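Can a robot do the sweeping yet? I spent a Friday finding out, with the toys left where they lay. My favourite bit - the emptying!

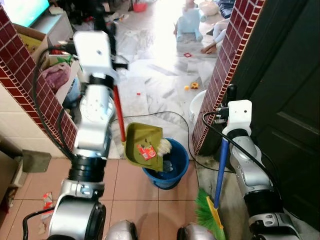 Kudcombe Home Robotics Club - Chores Gallery

Dustpan tipped over the blue bucket, broom parked in the other gripper. I'd call this the hard part, and I've seen people miss.

Sweeping takes two arms, one for each handle. There's still a wrapper on the tiles by the red handle, so I'm keeping my own broom for now.

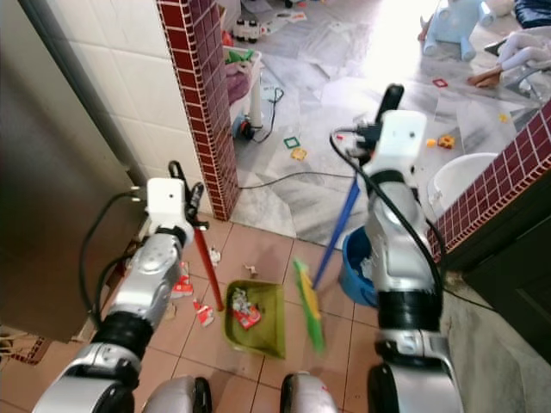 Next up: dishes with Lụa Nông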